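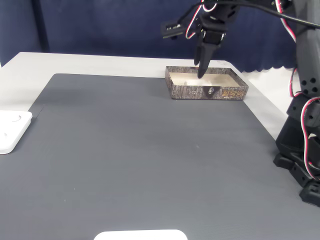 Buchrezensionen schreiben, die auch jemand zu Ende liest

Ich schreibe seit Jahren auf diesem Blog über Romane, und die Frage, die am häufigsten in meinem Postfach landet, lautet: Wie fängt man so eine Rezension eigentlich an? Meine ersten Versuche waren furchtbar. Ich habe brav die Handlung nacherzählt, am Ende stand „hat mir gut gefallen“, und fertig. Inzwischen habe ich eine Arbeitsweise, mit der ich gut klarkomme, und die schreibe ich jetzt mal auf. Als Beispiel nehme ich „Die Fähre nach Juvside“, weil ich den Roman gerade erst durchhabe und er noch mit allen Zetteln neben mir liegt.

Schritt 1: Beim Lesen Spuren hinterlassen

Ich klebe kleine Haftstreifen an die Seiten, bei denen ich hängen bleibe. Schöne Sätze, ja, aber auch Stellen, die mich nerven oder bei denen ich zurückblättern muss. In die Bücherei-Exemplare schreibe ich natürlich nichts rein (bei meinen eigenen bin ich da schmerzfrei, Bleistift quer über den Rand!). Wer auf dem Reader liest, nimmt die Markierungsfunktion und tippt gleich ein Stichwort dazu. Ohne Stichwort sitze ich zwei Wochen später vor einem gelben Satz und habe keine Ahnung, was ich damit wollte.

Schritt 2: Eine Nacht drüber schlafen

Direkt nach der letzten Seite finde ich alles entweder großartig oder unmöglich. Bei „Juvside“ war ich nach dem Schluss so wütend auf die Hauptfigur, dass ich fast einen Verriss getippt hätte. Am nächsten Morgen beim Kaffee fand ich genau dieses Ende ziemlich mutig. Ich notiere mir die erste Reaktion trotzdem, die ist oft ein guter Aufhänger.

Schritt 3: Den Inhalt kurz halten

Vier Sätze zur Handlung, mehr gönne ich mir nicht. Wer ist die Hauptfigur, wo sind wir, was will sie, was steht ihr im Weg? Bei mir sah das so aus:

„Dakus ist elf, als seine Eltern ihn aus dem Hafenviertel auf das Internat in Clelberg schicken. Zu Hause darf er nur noch die neue Sprache sprechen, obwohl seine Mutter sie kaum versteht. In Clelberg lacht man über seinen Akzent, bis er sich mit dem Sohn des Fährmanns anfreundet. Dann bricht der Krieg aus, und die Fähre fährt nicht mehr.“

Alles, was nach dem ersten Drittel passiert, lasse ich weg. Muss ich doch mal etwas verraten, steht vorher eine deutliche Spoilerwarnung.

Schritt 4: Eine These suchen

Klingt nach Deutschunterricht, ich weiß! Gemeint ist nur der eine Satz, den du einer Freundin am Telefon sagen würdest. Meiner war: „Das Buch ist am stärksten, wenn am Esstisch geschwiegen wird.“ Daran habe ich dann alles andere aufgehängt, die Vaterfigur, die knappen Dialoge und auch meine Kritik, denn auf dem Internat wird mir viel zu viel geredet.

Schritt 5: Belegen, aber sparsam

Jetzt kommen die Haftstreifen wieder ins Spiel. Ein oder zwei kurze Zitate reichen völlig, immer mit Seitenzahl. „Langatmig“ allein hilft keinem weiter, also schreibe ich dazu, welches Kapitel sich zieht und wieso. Und bitte den Namen der Figuren dreimal prüfen, ich habe den Großvater Deák in der ersten Fassung durchgehend ohne Akzent geschrieben und durfte alles noch mal durchgehen.

Schritt 6: Sagen, für wen das Buch was ist

Sterne vergebe ich keine mehr. Lieber schreibe ich, wem ich das Buch in die Hand drücken würde. „Juvside“ bekommt meine Tante, die Familiengeschichten liebt und sich an langsamen Anfängen nicht stört. Mein Bruder bekommt es nicht, der legt nach 10 Seiten ohne Leiche alles weg.

Schritt 7: Laut vorlesen und kürzen

Meine Rohfassung hatte 1.980 Wörter, online gegangen sind 1.085. Rausgeflogen ist fast der ganze Absatz über den Schreibstil, da stand dreimal „atmosphärisch“ drin. Beim lauten Lesen merke ich sowas sofort, am Bildschirm überlese ich es jedes Mal. Danach noch Titel, Verlag und Seitenzahl in die Infozeile setzen, und dann auf Veröffentlichen klicken, bevor man wieder anfängt, am ersten Satz herumzuschrauben.

Wenn ihr eine eigene Rezension nach diesem Ablauf geschrieben habt, lasst mir gern den Link in den Kommentaren da, ich lese wirklich alle!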